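Workshop Tips From the Robot Club Table

I've been helping out with the after-school robot club at Nwosu for 2 years now, and my own garage has gotten a lot tidier because of it. Kids lose things. Robots drop things. You learn fast where the small screws go when they fall. People keep asking me to write up what we do, so I'm using the holiday break for it (posted 25 December 2021, yes, there's pie in the other room and I'm hiding from the dishes).

This season's project is teaching the arm to handle computer parts, memory modules mostly. We call the project Cokum, after a name one of the kids made up and would not let go of. Most of these tips work just as well if the only arms in your shop are your own.

Take the side panel off and put it somewhere else. I mean another room if you have to. Ours used to lean against the table leg and we kicked it every single meeting. Now it goes flat on top of the cabinet, with its screws taped to the inside in a sandwich bag.

Lay the tower down. I worked on my first computers standing up, reaching in sideways with a flashlight in my teeth, and I have no idea why. Flat on the table you can see what you're doing and dropped screws stay where you can get them.

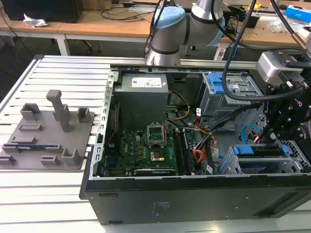
Fixtures are where Chiamaka Anozie won me over. She runs the printer, and she had the kids on their twenty-third try at a part holder before I'd have bothered with a second. A memory module that sits in slots on a printed plate, like the blue one beside our Dell board, is always at the same spot and the same angle, and the arm likes that. So do I! I've since made plates for my drill bits and for the little brass fittings I was forever hunting through coffee cans to find. Print the first one thin and ugly, check the fit, then print the good one.

If you don't have a printer, cut slots in a scrap of pine with a handsaw. Try one slot first — saw blades cut wider than you think — and sand it with a folded piece of 120 grit until the part drops in without a push.

Now, wires. Before you unplug anything, take a picture with your phone. Then take another one from the other end. I've got 66 of these on mine and my wife thinks I've lost it. Tuck loose cables to one side with a hook and loop strap, the cheap kind you cut off a roll. Zip ties are fine for things you'll never touch again, but in a club everything gets touched again by the next meeting.

Careful with an open CPU socket. No fingers, no blowing on it, no "just checking." If you've still got the plastic cover, snap it on when you're done for the day.

Suleiman Briggs, who coaches the Odero team across town, gave me my favorite one: run the whole job by hand first. Close your fingers the way the gripper would and use just those two. If you can't get the part in that way, the arm's going to have trouble too. We moved our plate closer to the case after trying this and felt pretty silly.

Label your bins on the front AND the lid. Lids wander.

Wipe the table down at the end with a barely damp rag and let it dry before the tools go back. The grooves in a slotted table fill up with crud, and an old toothbrush gets it out.

We've got the Notach meet in March and 85 dollars left for parts, so if you have old memory modules in a drawer, working or dead, the kids would love them. Drop them at the school office with the club's name on the bag.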